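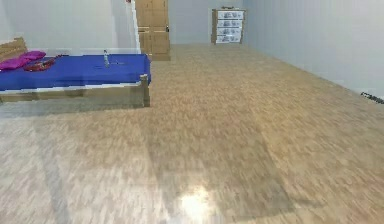

4. Submitting recordings through the Mamevis drop

This section covers how to send audio, video and documents to the Curnolden newsroom using the Mamevis drop client. It applies to outside contributors and to staff reporters who are working away from the office. If you have not installed the client yet, go back to Section 2. If you have installed it but have no contributor code, see Section 3.

Last revised 27/12/2018 by Siv Dahlgren. Changes from the August version are in 4.3 (splitting long recordings) and 4.6 (withdrawals).

4.1 What you need before you start

- The Mamevis client, version 3 or later. Earlier versions will open but cannot connect.
- Your contributor code. It is printed on the card you were given or was read to you over the phone. We do not send codes by email.
- The files you want to submit, saved on the computer or on a drive plugged into it.
- A network connection that does not belong to the organization the material concerns.

CAUTION: Do not use a computer owned or managed by your employer if the material is about your employer. Many workplaces log which programs are opened and which drives are connected. The client cannot hide this.

NOTE: You do not need to give your name. The form has a name field for staff use. Leave it blank if you are an outside contributor.

4.2 Preparing your files

1. Make a new folder and copy the files into it. Work only on the copies. Keep the originals where they are and do not rename them.

2. Check that each file opens and plays. A recording that stops partway through on your computer will do the same on ours.

3. Do not trim, clean up or convert the audio. Editors need the recording as the device made it, including silence and background noise. If you have already made an edited version, you may include it, but put the word EDITED at the start of the file name.

4. Add a plain text file called notes. In it, write where and when each recording was made, who can be heard if you know, and whether you were part of the conversation. Short answers are fine. If you do not know something, write "not known" and move on.

5. If you want us to hear a certain passage first, give the time from the start of the file in hours, minutes and seconds. Do not give clock time unless the recorder stamped it.

CAUTION: The law on recording conversations differs from place to place. In some places everyone taking part must agree. The newsroom cannot give you legal advice. If you are unsure, speak to a lawyer before you send anything.

NOTE: Sound files can carry hidden details such as the recorder's serial number or a location. The client makes a working copy with these removed and stores the untouched file separately. Only the verification desk can open the untouched file. If you do not want us to hold it at all, clear the box marked "Keep original" in step 5 of 4.4.

4.3 Splitting long recordings

The client accepts files up to 1000 MB each. Anything larger has to be split.

1. Open the Tools menu and choose Split.

2. Select the file. The client suggests parts of 600 MB. Leave this setting alone unless your connection drops often, in which case pick a smaller one.

3. Press Start and wait for the message "Parts ready." The parts appear in the same folder with a number added to the end of each name.

4. Do not rename the parts. The receiving end puts them back together by name and will reject a set that has been changed.

The August version of this guide told readers to split files by hand in an audio editor. Please do not do this anymore. Editors re-save the sound, and the verification desk then has no way to confirm that the parts belong to one recording.

4.4 Sending

1. Open the client and wait for the status line at the bottom to read "Connected." This can take a few minutes. If it still reads "Searching" after a long wait, see 4.7.

2. Enter your contributor code. Capital letters matter.

3. Choose a desk from the list. If you do not know which one to pick, choose Intake. Radomir Radonjić's team sorts everything that arrives there.

4. Drag your folder into the window. Check that the notes file is on the list.

5. Set the options:

Keep original — on by default. See the note in 4.2.
Allow contact — off by default. Turn it on if you are willing to answer questions through the client.
Hold for review — for staff only. It has no effect on outside submissions.

6. Press Send. Leave the client open until the bar is full and a receipt appears.

7. Write the receipt phrase down on paper. It is a set of ordinary words and is shown one time only.

CAUTION: Without the receipt phrase you cannot add to a submission, read messages about it or withdraw it. We have no copy and cannot look it up for you.

If the connection drops during sending, open the client again and enter the same code. It will pick up from the last complete part.

4.5 After you send

Intake listens to a sample of every submission and decides which desk should have it. Long raw recordings take time, and you may hear nothing for several weeks. No message does not mean the material has been turned down.

To check for messages:

1. Open the client and choose Receipts.
2. Type in your receipt phrase.
3. Read any messages and reply in the box underneath.

Messages are deleted after you close the window. Copy out anything you need to remember.

NOTE: Curnolden does not pay for recordings or documents. Anyone who offers you money in our name is not from us. Please report it to Embla Westerberg on the standards desk, using the Report button on the Receipts screen.

4.6 Withdrawing a submission

You may withdraw material at any time before a desk has marked it "In use."

1. Open Receipts and type in your receipt phrase.
2. Choose Withdraw. You do not need to give a reason.
3. Confirm. Both the working copy and the original are erased, and the screen shows "Removed."

If the Withdraw option is gray, a desk is already working with the material. Send a message through the same screen and ask for the standards desk. They will tell you what can still be done. Material that has already been published cannot be recalled.

4.7 Common problems

Status stays on "Searching." Close the client, check the date and time on the computer, and open it again. A wrong clock is the most frequent cause. If that does not help, try a different network.

"Code not recognized." Codes expire if they have not been used. Ask your contact for a new one.

Error 318. One or more parts of a split file are missing or have been renamed. Delete the parts, split the file again as described in 4.3, and resend.

The receipt did not appear. Do not send again right away. Open the client, enter your code and look under Unfinished. If the submission is listed there, press Resume.

A video sends but the sound is missing. Some phones store sound in a separate file. Look in the folder the video came from and send any file with a matching name.

Staff who cannot solve a problem with these steps should contact Sigita Kivi in technical support. Outside contributors should use the Help button in the client, which works without a code and does not ask for an email address.

Continue to Section 5 for sending paper documents and storage devices by mail.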